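Tumell Jazz Sessions
Data card, version 2

Tumell is a table of recording sessions by small jazz groups, compiled from sleeve notes, label ledgers and club programs. It covers leaders, sidemen, instruments, tune titles and, where known, the label that put the session out.

Contents

sessions.csv: 589 rows, one per session
tracks.csv: 3,000 rows, one per tune as recorded
players.csv: names and instruments, with alternate spellings

Files are UTF-8, comma separated, with a header row. The key session_id links sessions to tracks. Players are linked by player_id, which did not change between versions 1 and 2.

Sources

Most rows come from the Hekdale catalog and the Dai label ledgers. The Kadasero club programs supplied 259 sessions, mainly live dates. Where two sources disagree on personnel, the printed sleeve wins and the other reading goes in the notes column.

Known problems

Drummers are missing more often than any other player. Doublers on reeds are listed under the first instrument named, so a saxophonist who also plays flute on one tune will not show up in a search for flute. Medleys count as a single track. Some live dates give only a month, and those have the day field left blank.

Alternate takes are included only if they were issued. Don't use track counts to estimate how long a session ran.

Use

Free for research and teaching. Please cite the version number. Corrections should include the session_id and a scan or transcript of the source.

Changes in version 2

Merged duplicate bass players
Added the label column
Fixed titles with accented letters
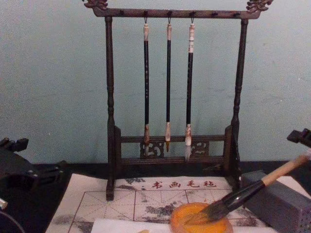
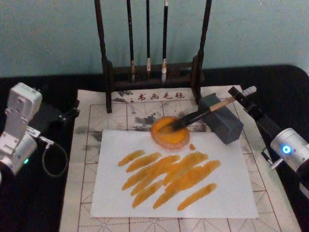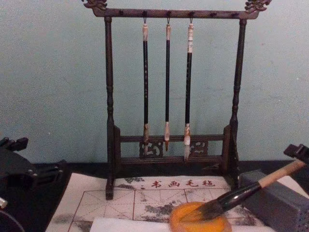
Calligraphy brushes hanging on a dark wooden rack.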